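Fixing a Hand-Held Gripper That Slips Off Plate Rims

Sep 11, 2021

This page covers one fault on the Curnov hand-held gripper with the blue rubber finger pads: the fingers close on the rim of a plate, the trigger feels normal, and the plate slides out as soon as you lift. The steps also work on the older Stokine version, which uses the same linkage and the same four screws on each arm.
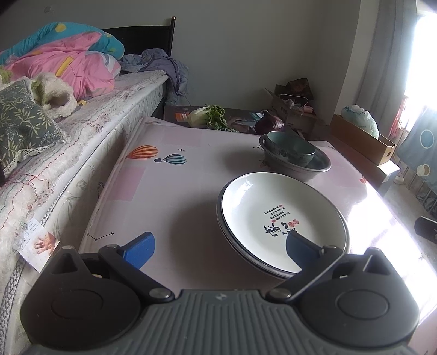
What the fault looks like

A good grip on a plate rim needs both pads to arrive at the same time, one on each side of the rim. When the gripper has this fault, one pad gets there first and pushes. The plate shifts a little on the stack, the second pad closes late and lower down, and the rim is held by the corner of one pad. It will often stay there for the first inch or two of lift and then drop.

On my gripper this started in January and got worse slowly. I blamed my own handling for a long time. I only took it seriously after going back through one batch of 374 recorded lifts and finding the same sideways push in most of the failed ones.

Boxes and soft items hide the problem. They are thick enough that a late finger doesn't matter much. Plates, lids and shallow bowls show it right away.

Before you start

Stop using the gripper on anything that can break. A chipped plate rim is sharp, and it will also cut the rubber pads. If you have already dropped one, check the pads for chips of glaze and check the table before you put your hand down.

Disconnect the cable. The trigger on the Curnov is mechanical, so the fingers will still close with the power off. Keep your free hand away from the pivots, where the pinch is stronger than it looks.

You will need a small hex driver, a lint-free cloth, isopropyl alcohol, a paint marker and a low-strength threadlocker. I use Stirkow, but any removable grade is fine. Don't use a permanent grade. The screws are small and the heads will strip before it lets go.

Step 1. Check the pads

Wipe both pads with alcohol and let them dry. Flour, dish soap and dust from a tablecloth all leave a film. Press each pad with a thumbnail. It should give and come back. If the surface is shiny and hard, replace the pads as a pair. One new pad and one old one will pull the plate toward the new side.

Try the gripper again on a plastic plate. If the slip is gone, you can stop here.

Step 2. Check for play in the arms

Open the fingers fully and hold the body still. Take one fingertip and move it gently side to side, then up and down. Do the same with the other. A small amount of movement is normal, but it should be equal on both sides. Mine had hardly any on the left and a clear click on the right.

If you feel a click, watch the screw heads while you move the tip. The loose one will rock.

Step 3. Reset the screws

Work on one arm at a time and don't take out more than one screw at once. The linkage has spacers in it that fall out and are hard to find.

Back the screw out, wipe the threads, put a very small drop of threadlocker on the end and run it back in. Tighten until it stops, then back off just enough that the arm swings freely. Too tight is also a fault – the arm drags and the finger arrives late, the same symptom you started with.

Repeat for all 4 screws on that arm, then do the other arm. Put a line of paint marker across each head and onto the arm so you can see later if one has turned. Leave it overnight.

Step 4. Test at the rim

Start with a plastic plate on a folded towel. Close slowly and stop at first contact. Both pads should touch together with the plate still where it was. Lift it just clear of the towel, hold, and set it down.

Then try the top plate of a stack. This is harder, as the lower pad has to fit between the top plate and the one under it. If it catches both rims, back off and come in at a flatter angle. Don't lift two plates to save time.

If it still slips

Look at the pivot housings. Wear inside the housing gives the same click, and tightening the arm screws won't change it. The Curnov housings can't be opened without breaking the seal, so the part has to be swapped. Valcárcel stocks the left and right sides separately. Order by the code on the inside face, and check it twice, as the two codes differ by one digit.

After a swap, do step 2 again before you do anything else. I now check the paint marks at the start of every session.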